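Subject: Re: [club-robotics] Simulator entry for the April meet
Date: February 3, 2021

> The Trevov team says we can do the whole
> season in the simulator. 22 practice tasks are
> up already, and the gripper model is close
> enough to the real one that we can skip the
> hardware round. Any objections before I sign
> us up?

Yes, a couple.

Close enough to what? I've read the Trevov notes twice and can't find one comparison with a real gripper. They ran 666 trials, all in the simulator, and scored them with the simulator. I'd expect that to go well.

My bigger worry is the students. Last year the Burkico kit took us 4 meetings to get working, and most of that was cables and a bad mount. Annoying, sure, but that's where they learned something. With this they'd be tuning numbers in a file.

I'm not saying drop it. Use it for the approach and the open and close timing – fine. But friction on the pads is a guess until somebody checks it, and the Allik rules still list a hardware round worth half the points. Did that change? If it did, please send the link.

I'd hold off signing up until we've had 2 meetings with the Pillai arm. Same task in both, same block, and we write down what differs.
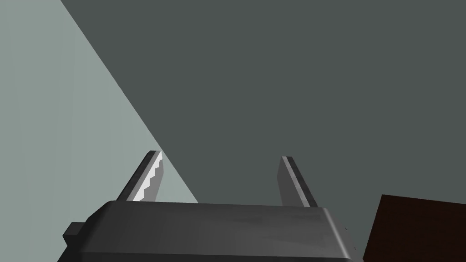 I can bring the arm to the next meeting if someone else brings a power strip.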